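Kalkfarbe

Kalkfarbe ist ein Anstrich aus gelöschtem Kalk, Wasser und, wenn man es bunt mag, ein paar Pigmenten. Mehr steckt im Grunde nicht drin, und genau deshalb schreibe ich so gern darüber (meine Familie kann das Wort Sumpfkalk schon nicht mehr hören). In diesem Eintrag sammle ich, was ich über die Jahre gelesen, ausprobiert und leider auch verkleckert habe.

Begriff und Herkunft

Streng genommen muss man zwischen Kalkmilch, Kalktünche und Kalkfarbe unterscheiden, aber im Alltag geht das munter durcheinander. Kalkmilch ist sehr dünn, Tünche nennt man meist den fertigen weißen Anstrich, und von Kalkfarbe spricht man gern, sobald Pigment dazukommt. Gestrichen wurde damit schon in der Antike, später in Ställen, Kellern, Kirchen und Bauernstuben. In dem Dorf Oser, aus dem meine Großmutter stammt, wurde das Haus jedes Jahr im Februar innen geweißelt, und im ältesten erhaltenen Rechnungsbuch der Gemeinde steht für 1640 ein Posten »Kalch zum weißen der Stuben«. Ich habe mich über diesen Fund gefreut wie ein Kind!

Wie sie fest wird

Gebrannter Kalk wird mit Wasser gelöscht und lagert dann als Sumpfkalk in der Grube oder im Fass. An der Wand nimmt der Anstrich Kohlendioxid aus der Luft auf und wird wieder zu Kalkstein. Dafür braucht er Feuchtigkeit, also wird vorgenässt, und zwar reichlich. Larysa Didenko, bei der ich meinen ersten Kurs gemacht habe, ging mit der Sprühflasche so lange hinter uns her, bis wir es freiwillig taten.
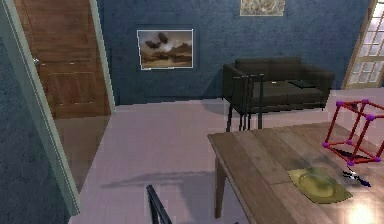
Bei den Pigmenten muss man wählerisch sein, denn Kalk ist stark alkalisch und nicht jeder Farbstoff verträgt das. Erdfarben wie Ocker, Umbra und Terra di Siena machen alles mit. Ultramarin gilt als kalkecht, wenn man die passende Sorte erwischt, Preußischblau dagegen verfärbt sich. Und mehr als etwa ein Zehntel Pigment sollte man nicht einrühren, sonst kreidet die Wand und man trägt sie am Pullover spazieren. Feucht wirkt der Ton übrigens viel dunkler als trocken, da darf man nicht erschrecken.

Verarbeitung

Gestrichen wird dünn und kreuzweise mit einer breiten Bürste, in mehreren Lagen. Ich rechne in meiner Küche mit 5 Anstrichen, mein Nachbar Kazimír Kováčik schwört auf zwei und gibt dafür einen Schuss Leinölfirnis dazu (wir streiten darüber seit Jahren, sehr vergnügt). Alte Dispersionsfarbe muss vorher herunter, auf ihr hält der Kalk schlecht. Schutzbrille und Handschuhe sind Pflicht, die Spritzer ätzen!

Eigenschaften

Kalkanstriche lassen den Untergrund atmen, wie man so sagt, gemeint ist die Durchlässigkeit für Wasserdampf. Schimmel mag das alkalische Milieu nicht. Empfindlich sind sie gegen Abrieb, und im Freien leiden sie unter saurem Regen. Die leicht wolkige Oberfläche halten manche für einen Mangel, ich könnte stundenlang daraufschauen.

Siehe auch: Kaseinfarbe, Silikatfarbe, Stuckmarmor, Tadelakt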